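ブレルビー地区 読み聞かせ・地域文庫事業 中間報告書
2018年3月21日
報告者:Emerson Pacheco(Witano文庫 運営担当)
提出先:Silgate助成基金 御担当者様

1.今期の概況

昨年10月に助成をいただいてから、文庫の様子がずいぶん変わりました。まず一番うれしい数字からご報告します。登録世帯が61になりました。申請書に書いた年度末の目標は50世帯台でしたので、予定より早い到達です。冬の間は寒さで足が遠のくだろうと覚悟していたのですが、雪の日の読み聞かせにも親子で来てくださる方があり、こちらが励まされました。

貸出は、絵本と図鑑が中心です。意外だったのは料理の本で、棚に出すとすぐ借りられていきます。子どもに付き添ってきたおじいさん、おばあさんが選んでいかれることが多く、返却のときに「この煮込みは塩を減らしたほうがいい」などと感想まで置いていってくださいます。この感想を書き留めたノートが、いま文庫で一番よく読まれている読み物かもしれません。

2.ご意見・リクエストの受付

来期に向けて、利用者の声を紙で集めるしくみを整えています。口頭ではなかなか出てこない要望も、紙なら書けるという方が多いためです。用紙は大人用と子ども用に分け、子ども用は絵だけでもよいことにしました。

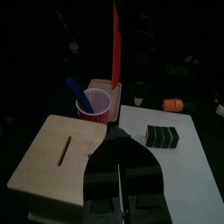 上面に細長い口のある木の箱

試しに用紙を配ってみたところ、恐竜、電車、お化けの本を求める声が目立ちました。お化けについては「こわすぎないもの」と「もっとこわいもの」の両方があり、選書担当はうれしい悲鳴をあげています。大人の方からは、大きな活字の小説と、夕方の開館時間の延長を望む声をいただきました。延長は4月に週1回だけ試すつもりです。

3.本の購入と修理

新しく購入した本は90冊です。書店のLo Prestiさんには、在庫の少ない外国語絵本を根気よく探していただきました。ポルトガル語とイタリア語の絵本が入ったことで、家庭で別の言葉を話す子どもたちが、自分から友だちに読んで聞かせるようになりました。発音を直されて大人が照れている場面もあり、この棚はぜひもっと増やしたいと考えています。

修理のほうは、背の割れた本とページの外れた本を優先しました。月に一度の修理の日には、製本用の糊と和紙テープの使い方を覚えたいという方が毎回来てくださいます。糊の乾きを待つ時間がおしゃべりの時間になり、そこから次の読み聞かせの題材が決まることもあります。

4.巡回文庫

文庫まで来にくい地域へ本を運ぶ巡回は、8か所で実施しました。当初の計画より2か所多くなっています。行き先が増えた分、積み込む本の入れ替えに手間がかかるようになり、いまは箱ごとに年齢別の色札をつけて管理しています。札をつけてからは準備の時間がぐっと短くなりました。
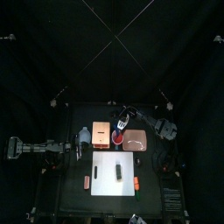 巡回先で好評だったのは、物語に出てくる言葉を使ったしりとりと、読み終えたあとに続きを考える「つづきの時間」です。どちらも経費はほとんどかからず、年齢の違う子が一緒に楽しめます。とくに「つづきの時間」では、主人公が毎回なぜかパン屋を開くという流れができてしまい、今では連作のようになっています。来期はこれを小さな冊子にまとめ、文庫の棚に並べる計画です。

5.課題と今後の予定

課題は返却の遅れです。督促状という形はとりたくないので、返却日に好きなしおりを選べるようにしたところ、少しずつ戻りがよくなってきました。もう一つは本の置き場所で、図鑑の棚がほぼいっぱいです。来期の予算では、購入費の一部を棚の増設に回すことをお認めいただきたく、別紙で変更案をお送りします。

次期は、大きな活字の本の充実、夕方開館の試行、冊子づくりの三つを進めます。収支の明細は別添のとおりです。読み聞かせの日にもぜひ一度お立ち寄りください。パン屋の最新話をお聞かせできると思います。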